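Capítulo 4
A roupa em cima da cama: por que a máquina ainda tropeça nas tarefas de casa

Vou começar este capítulo confessando uma coisa que os meus alunos já sabem de cor: eu detesto dobrar roupa. Lavar, tudo bem, a máquina lava. Secar também não me incomoda. Mas aquele monte que fica em cima da cama, esperando alguém com paciência, me acompanha desde o tempo da faculdade. Então, quando comecei a dar aula de automação, a primeira pergunta que ouvi na sala foi justamente a que eu mesma fazia toda semana: professora, quando é que vai ter robô para isso?

No capítulo anterior ficamos dentro da fábrica, com peças rígidas, esteiras e gabaritos. Vocês devem lembrar do exercício da Mistell, a linha que encaixava tampas em frascos. Todo frasco chegava na mesma posição, toda tampa tinha o mesmo diâmetro, e o braço repetia o movimento o turno inteiro sem precisar enxergar quase nada. Aquilo é automação madura. Funciona há décadas e, do ponto de vista do engenheiro, é até meio sem graça (quem trabalha com isso vai reclamar comigo, eu sei).

Agora saímos da fábrica e entramos no quarto. E aqui tudo fica mais difícil de um jeito que pega muita gente de surpresa, inclusive gente formada.

4.1 O que é uma tarefa doméstica, afinal?

Antes de perguntar se a máquina faz, vale perguntar o que é que ela teria de fazer. Quando eu peço para a turma escrever os passos de "arrumar a cama", as respostas vêm curtinhas: puxar o lençol, esticar, pôr o travesseiro. Aí eu peço que escrevam de novo, desta vez para alguém que nunca viu um lençol. Já recebi trabalho com 30 passos, e mesmo assim faltava dizer como achar a ponta do elástico quando o lençol está embolado.

Esse exercício rende porque mostra onde mora a dificuldade. Boa parte do que fazemos em casa a gente não sabe explicar. A mão sabe. Você enfia os dedos no monte, sente o que é malha, o que é toalha, puxa pela gola sem olhar e ainda conversa com alguém na cozinha. Escrever isso como programa é outra história!

Vou usar ao longo do capítulo uma divisão que não é padrão da área, mas que me ajuda bastante em aula:

Tarefas de trajeto. Aspirar o chão, cortar a grama. A máquina precisa cobrir uma superfície sem bater nas coisas e sem cair da escada. Essas já estão nas casas, com defeitos conhecidos (tapete de franja, meia esquecida, fio de carregador).

Tarefas de objeto rígido. Guardar pratos, colocar latas na prateleira, recolher copos. Em laboratório saem razoavelmente bem, desde que os objetos não estejam empilhados de qualquer jeito. Na pia de uma casa de verdade, eles estão.

Tarefas de objeto mole. Roupa, lençol, sacola, fio, massa de pão. É nessas que vamos passar a maior parte do tempo.

4.2 O problema do pano

Pegue uma caneca. Se você souber onde está a asa e como a caneca está virada, sabe praticamente tudo de que precisa para pegá-la: seis números descrevem a posição e a orientação dela no espaço. Vimos isso no capítulo 2, e quem pulou o capítulo 2 pode voltar agora, que eu espero.

Agora pegue um suéter e jogue em cima da cama. Quantos números descrevem o suéter? A resposta rigorosa assusta. Cada pedacinho do tecido pode estar num lugar diferente, dobrado sobre o vizinho, escondido embaixo de uma manga. No modelo que usaremos nos exercícios, uma malha bem grosseira, trabalhamos com 1.359 pontos, e mesmo assim o nosso suéter simulado fica parecendo um pano de chão duro. A cada puxão, todos esses pontos podem mudar de lugar.

E tem mais. A caneca você vê quase inteira. O suéter esconde a maior parte de si mesmo, e às vezes a câmera só enxerga uma dobra que tanto pode ser a barra quanto o punho. A pessoa resolve isso sem pensar: levanta, sacode, olha o que caiu para onde. Sacudir é uma forma de perguntar. Ensinar uma máquina a fazer essa pergunta, e a entender a resposta, é pesquisa em andamento.

O tricô grosso é um caso curioso, e gosto dele para aula. Por um lado, ajuda: os pontos têm relevo, o volume é grande, sobra material para segurar. Por outro, o fio cede, a peça estica quando fica pendurada, e a força que basta para uma camiseta pode deixar a lã escorregar. Se apertar demais, a peça amassa ou puxa um ponto. Quem já desfez sem querer a manga de um casaco da avó sabe do que estou falando.

4.3 Uma visita que me fez mudar de ideia

Em janeiro passei uma tarde numa lavanderia de enxoval de hotel, a Tuhumury, que tinha instalado uma célula para dobrar toalhas. Fui com a pior das intenções, queria colecionar erros para mostrar em sala. E olha, fiquei impressionada. Toalha branca, sempre do mesmo tamanho, entregue estendida por uma pessoa: a célula dobrava direitinho, uma atrás da outra.

Só que repare na frase "entregue estendida por uma pessoa". A parte de tirar a toalha do carrinho, achar as duas pontas e abrir continuava sendo feita à mão. Perguntei quando pretendiam automatizar essa etapa, e a resposta foi um sorriso. A máquina fazia a dobra, que para nós parece ser a tarefa toda, e a pessoa fazia o resto, que para nós parece não ser nada.

Desde então eu peço aos alunos que, diante de qualquer demonstração, façam 3 perguntas. Quem colocou o objeto ali, e em que posição? O que acontece quando a pega falha? Quanto tempo levaria uma pessoa sem pressa? Com elas dá para ler um folheto de fabricante com bastante tranquilidade. O da Samotico, que está no material complementar, promete uma "rotina completa de lavanderia", e eu deixo para vocês o prazer de descobrir o que ficou de fora. 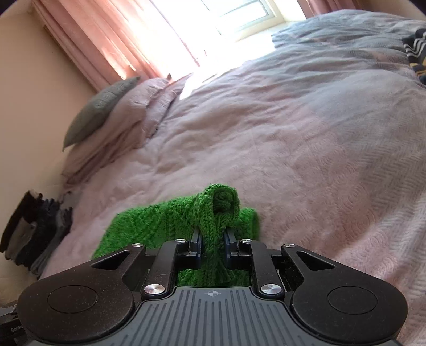 Um robô doméstico já consegue cuidar sozinho da roupa de uma casa?

Por enquanto, só de pedaços da tarefa. Há sistemas que pegam uma peça isolada, outros que dobram peças conhecidas já abertas, mas juntar tudo (separar, desvirar, abrir, dobrar e guardar, numa casa que muda todo dia) ainda depende de alguém por perto para corrigir.

4.4 Pegar é fácil, pegar direito é outra coisa

Nesta seção vamos ficar só com a pega, que é o pedaço mais estudado. Uma garra de dois dedos tem uma vantagem enorme sobre a mão humana: é simples. Abre, fecha, e a gente consegue modelar. Num monte de roupa, fechar os dedos em qualquer lugar quase sempre traz alguma coisa. O que interessa é saber o que veio. Veio uma peça ou vieram duas? Veio pela gola ou pelo meio das costas? Dependendo do ponto de pega, a dobra que vem depois fica trivial ou impossível.

No laboratório da Pendalstead, roteiro que seguiremos na parte prática, cada grupo faz 20 tentativas de pega com a mesma peça e anota o ponto segurado, a altura levantada e o que aconteceu ao soltar. Parece tedioso (e é um pouco, não vou mentir). Mas guardem a planilha, que ela volta no capítulo 6, quando formos falar de aprendizado por demonstração.

Para a próxima aula, tragam uma peça de tricô e uma camiseta de algodão. Podem vir amassadas, de preferência bem amassadas. Leiam até a seção 4.6 e tentem dobrar a camiseta usando só o polegar e o indicador de cada mão, de olhos abertos na primeira vez e fechados na segunda. Anotem em que momento vocês tiveram vontade de usar os outros dedos.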